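Liltard Glue Board Fly Light: review after one summer

We've had fly trouble in the packing room at Clollell for as long as I've worked there. The room backs onto a lane with the green bins in it, the roller door is up half the day, and by mid-morning in January you're waving your hand over everything. We used an electric zapper for years. It killed plenty of flies, but it also threw bits of them across the bench underneath, so it had to come down.

I bought the Liltard in November. It's a wall unit with a UV tube behind a slatted cover and a sticky board that slides in along the back. Flies go to the light, land on the board and stay there. There's no zapping and very little noise, just a faint hum if you stand right next to it.

Putting it up

The bracket takes two screws and the unit hooks over it. The instructions say to keep it at about shoulder height, away from windows and not directly above where you work. I ignored the part about windows and put it beside the big one on the east wall. It caught very little there in daylight. I moved it to the darker wall near the storeroom door and the board filled up much faster. If you're disappointed with one of these in the first week, try moving it before you send it back.

The power cord is too short. It comes out of the left side and you can't swap it to the right, so where it goes depends a lot on where your power points are. We ended up having a point put in, and I count that against the unit.

What it catches

House flies, mostly, and those small slow ones that hang around the drain. It gets moths at night if the light is left on. It does nothing for ants or cockroaches, and very little for mosquitoes, despite the drawing of one on the box. March flies ignored it completely.

It won't clear a room by itself. On the days the roller door stayed open we still had flies, though fewer of them. With the door down and the strip curtain in place it kept up easily. I'd put the curtain ahead of the trap if you can only afford one.

Boards

The boards come in packs of 10. The box says each one lasts a month, and over winter I'd believe that. In February ours were full sooner, and a dusty board stops holding flies well before it looks full. We sweep in there a lot, so that probably didn't help.

Changing one takes a minute. You slide the old one out from the side, fold it closed along the crease and bin it. The peel-off paper on the new ones is a nuisance — it tears at the corner, and then you're picking at it with a fingernail while trying not to touch the glue. Eucalyptus oil gets the glue off your hands.

I tried a pack of Ollaler boards, which are cheaper and sold as a fit. They're slightly too wide and bow in the middle. They did catch flies, but one came loose and stuck itself to the inside of the cover, and cleaning that off cost me most of a lunch break. I've gone back to the Liltard ones.

The tube and the hour counter

The feature I liked most is the small hour counter on the underside. UV tubes keep glowing long after they've stopped being much use to flies, so you can't judge them by eye. Ours read 2,209 when I first thought the catch was dropping off, and I changed the tube at 2,623. The catch picked up again, though the weather had warmed a bit that same week, so I won't swear to the cause.

The tube clips in without tools. You do have to hold the reset button in for longer than you'd expect to get the counter back to zero, and the booklet doesn't mention it. Ehab Mahrous at the supplier told me over the phone.

Compared with the Böttcher

Carola Tiedemann runs the room next to ours and has the Böttcher, which costs more and has two tubes. I've used hers while she was away. It's better built, with a metal cover where the Liltard's is plastic, and its cord is a sensible length. It covers a bigger area too. It has no hour counter, so she writes the date on the side in texta. For a large room I'd buy the Böttcher. For one the size of ours I couldn't see the extra money in it.

Good: quiet, clean, easy to change, useful hour counter.
Not so good: short cord, fiddly backing paper, plastic cover that marks if you wipe it with anything strong.

I paid full price for mine and would buy it again — with an extension of some kind ready beforehand.
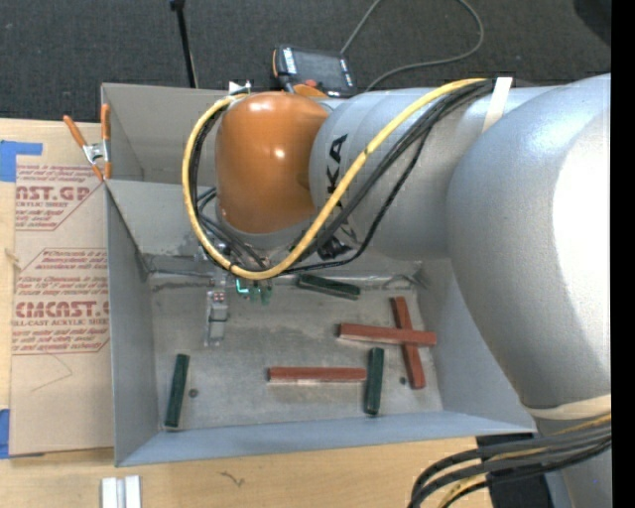

The 13 month warranty covers the unit but leaves out the tube and the boards, so keep the receipt for the unit and buy a spare tube at the same time.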